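The Chore Test

People ask me when they can buy a machine that tidies up. I have spent enough time near robot arms to have an opinion, and my answer is not yet, and probably not for the jobs they have in mind.

Start with what works. If you run a shop floor and you need the same part moved from the same tray to the same fixture all day, you could have bought an arm for that decades ago. It will do it at 6 in the morning and again at midnight. The tray has to be where the program expects it. Someone has to keep it there.

A home gives you none of that. Neither does the packing bench in a small shop. Things lie where the last person dropped them, and the next job depends on what they are. A cloth gets folded. A bracket goes in a bin. A basket stays put and other things go into it.
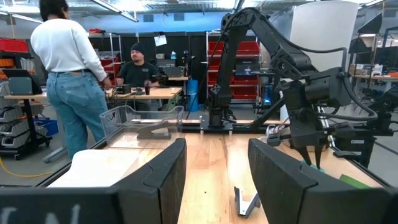 A person sorts this out without noticing. The arm has to decide what each thing is, where to take hold of it, how hard to squeeze and what to do when it slips. Cloth is the worst of these. It has a different shape every time you touch it, and two stiff fingers are a poor tool for finding a corner.

I kept a log in July of one simple chore, clearing a table into a bin. The arm was given 200 tries. It finished 166 of them with no help. That sounds good until you think about living with it. Had it been my dishwasher, I would have sent it back. The failures were dull ones, mostly a thing pinched too near its edge, or let go a little early. A child would have picked it up and gone on. The arm often carried on as if it still had the thing in its grip.

Speed is the other problem. Rui Figueiredo, who ran a packing line for years before he retired, watched a few of those tries and asked if he could go get lunch. I don't think speed matters much in a house, where the work could be done while you sleep. In a shop it decides everything.

What has changed is how quickly a new task can be taught. We used to write out every motion. Now a person shows the arm the job many times over, and it picks up a usable version. Tape rolls are a fair trial for this. They come in several sizes, they roll off when nudged, and a gripper can take them by the rim or through the hole.

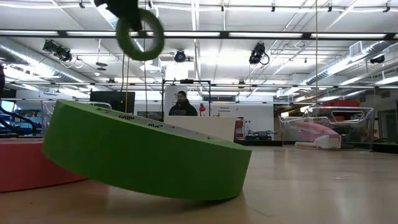 Comfort Osei disagrees with me on where the bar should be. She wrote that her shop throws away an hour at the end of every shift putting supplies back on shelves, and that she would take a slow machine that gets most of it right, as long as it leaves the rest on the table and breaks nothing. She doesn't need it to be as good as her crew. She needs her crew to go home on time.

I think she is right about her shop. A supply bench is a narrow job, the items are tough, and there are people close by to fix mistakes. I would expect to see paid work of that kind done by arms well before anyone has one in the kitchen.

For the house I would hold off. Glasses break, stairs are in the way, and the person who has to fix the mistake is the one who bought the machine to avoid the work. If a seller shows you a video, ask how many tries it took and ask to see the bad ones. Then ask what it does with a wet towel.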